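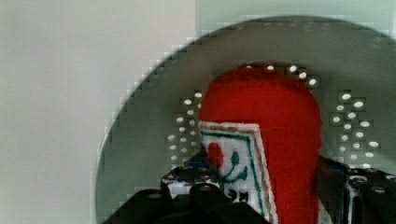
Whole-house surge protection: do you need the Birnwood offer?

Home Newsletter Back issues House & Bills Letters Contact

Last updated: July

A lot of you got the same flyer we did. Birnwood will put a surge protector on your electrical panel and charge you nothing up front, just a monthly "protection plan" that shows up next to your regular service contract. The flyer says one power surge can wipe out everything you own with a plug on it. It has a picture of lightning.

I called and asked what the plan covers. The first person read me the flyer. The second, after a hold, sent me the terms, and those are worth reading slowly with a pencil.

The device itself is ordinary. An electrician can buy one at a supply house and wire it in on a morning visit. Birnwood's plan costs $155 a year, every year, with a minimum term of three years. After that it renews unless you cancel in writing before the renewal date, which they don't print on the bill. If you move out early, you owe the rest of the term. The hardware stays theirs the whole time, so whoever buys your house gets a letter.

Then there's the warranty, the part that sold my neighbors. It pays for "connected equipment" damaged by a surge. Connected means plugged into an outlet on the protected panel. Damage that comes in through the phone line or the cable line is out. So is anything over a certain age, anything you can't produce a receipt for, and anything your homeowner's policy might pay for first. You have to keep the dead item until they send someone to look at it, and you pay for the repair shop's written opinion. I asked how many claims they paid last year. They don't share that.

Do surges happen? Sure. Big ones from nearby lightning are rare, and a panel device may not save you from a direct hit anyway. Smaller ones are more common, some of them from motors inside your own house. I don't doubt that a decent protector on the panel does some good, and I have one myself. Mine was bought outright. My complaint is with paying rent on it forever.

Before you sign, ask what the device is rated for and get the answer in writing. Ask whether your panel has already got one, as newer panels sometimes do. Look at how the house is grounded too. A protector on a badly grounded panel isn't doing much, and the Birnwood terms say nothing about checking that. They do say that bad grounding voids the warranty.

Plug-in strips are a separate question. Plenty of the cheap ones are just extension cords with a switch. Look for a joule rating on the package, and if there's a light that says "protected," look at it now and then. The parts inside wear out, and the strip will go on feeding power to your TV long after it has quit guarding it. 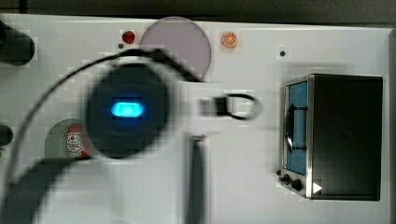
Kathleen Ó Dubhghaill wrote in to say she has had the plan for three years and thinks I'm being too hard on it. Her freezer board went in a storm, she filed, and Birnwood paid her $37 after what they called depreciation. She says that was $37 more than her insurance gave her. Fair enough, but set it next to what she paid in.

Senan Gallagher asked about canceling. Send the letter by certified mail, keep the slip, and put your account number on every page. Don't rely on the phone. He was told twice that he was off the plan and was billed both times.

If anyone has had a claim paid in full, I'd like to see the paperwork. Bring it to the front desk or mail a copy, and black out your account number first.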